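ok short thread on drawing fruit at your desk on your lunch break, typing this between meetings so bear with me

Background for the new followers. I do the Wumgate sketch swap every February. You draw whatever's near you, post it off, get somebody else's in the mail. My theme this year is fruit because I said fruit in the chat before thinking

The theme is now locked in. Drahomíra has put it on the sheet. Fruit it is

Setup. White paper down first, always. Flat on the desk, fruit on top. I used to draw straight off the desktop and every shadow went beige and muddy. White sheet and suddenly you get a proper edge on the shadow and a bit of bounce light up under the apple

Plain copier paper is fine for this. Save the good stuff for drawing on. (I'm on the 220 gsm from Torken. Takes a lot of rubbing out. I do a lot of rubbing out)

Give each lot of fruit its own sheet if you can. Apples on one, kiwis on another. Then you can slide a whole group over without touching anything and losing your arrangement

Curly corners on the paper: leave them. They make nice little shadows

Apples. Everybody starts with a circle and then it's a ball with a stick in it. Start with the stem! Look at which way it goes, put that in, then hang the shoulders off it

Put one partly behind the other. Overlap does half your depth for you, and it's less apple to draw

Shiny green skin is annoying. The highlight is not white all the way, it has soft bits. I leave bare paper in the middle and come in with a hard pencil around it, very light

Kiwis. Easiest thing in the bowl imo. Little short strokes following the form, go round not up and down. Don't outline them. A fuzzy thing with a hard outline looks like a potato

Ask me how I know. Eduard Murín from accounts stood behind me Wednesday and said "nice potatos". Cheers Eduard

Turn one so you get the long side and the other so it looks rounder. Same fruit, two shapes, way more interesting
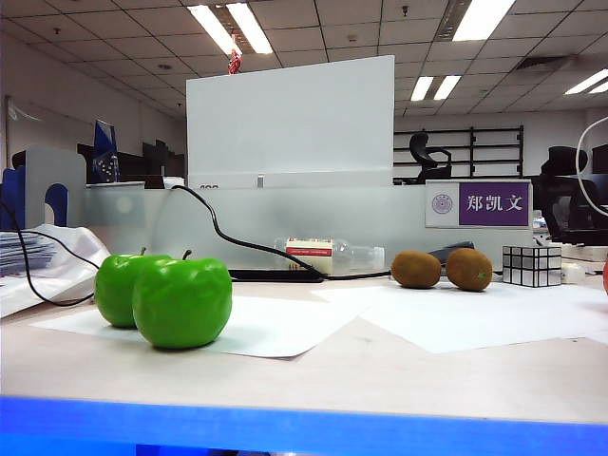
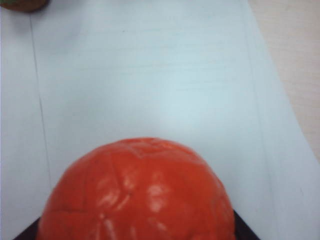 Apples and kiwis in the first one, the big red one close up in the second. White paper in both.

Ok so the red one. This is the hard one and the one I actully want to post off

It's nearly all one colour. Your instinct is to fill the whole dome in flat red and then panic. Look for where it turns away at the sides, goes a bit deeper, more orange-brown. Do that first. The red in the middle can wait

Then the lines. Really faint seams going down from the top, uneven patches between them. I drew them too dark on the first go and got a basketball

Second go: barely touched the paper, lifted half of it off again with the putty rubber. Much better. Still a bit basketball

There's a pale wrinkly zigzag up near the top as well, like a fold in the skin. I love that bit. Worth sharpening the pencil for

Highlights are streaky, just right of centre, a weaker one over to the left. Mask them or leave them bare. If you're in coloured pencil you will not get them back later, wax just sits there looking sad

Question I've had twice now: do I clear the desk first? No. Push stuff back and get on with it. If I waited for a clean desk I'd draw nothing until spring

And the junk is good practice. Bottle on its side with a label wrapped round it = free cylinder. Cable looping down off the partition = free line drawing. I do one of those as a warmup, 4 minutes, then fruit

The silver mirror cube down the end is my nemesis. All the blocks are irregular shapes and every one's reflecting something else. Miroslava reckons just do the black outlines and leave the silver as paper. Will try. Will report back

Frosted glass behind is great btw. Nice and soft, does the job of a backdrop. If you haven't got a partition stand a bit of card up

What I'm using, since it'll get asked: HB, 2B, one stubby 6B for the darks under the fruit, putty rubber, and a Hrubý red that's nearly down to the nub. Nothing fancy. The tin lives in my drawer next to the soup

Red question for the colour people. The Hrubý goes too pink over the orange layer. Is there a tomato-ier red or am I layering in the wrong order?? Aatos says orange goes LAST. That seems mad to me but his strawberries were better than mine last year

Postage reminder while I'm here. Flat envelope, stiff card in behind, don't fold it. Kvido folded his last year and whoever got it has a pear with a crease through the middle

Sketch swap list is still open, reply or message Drahomíra if you want in. Beginners very welcome, I've been at this ages and drew a basketball

Right, meeting. Will post the finished red one tonight if the highlights survive

Edit: someone's asked what size. A5. Fits the envelope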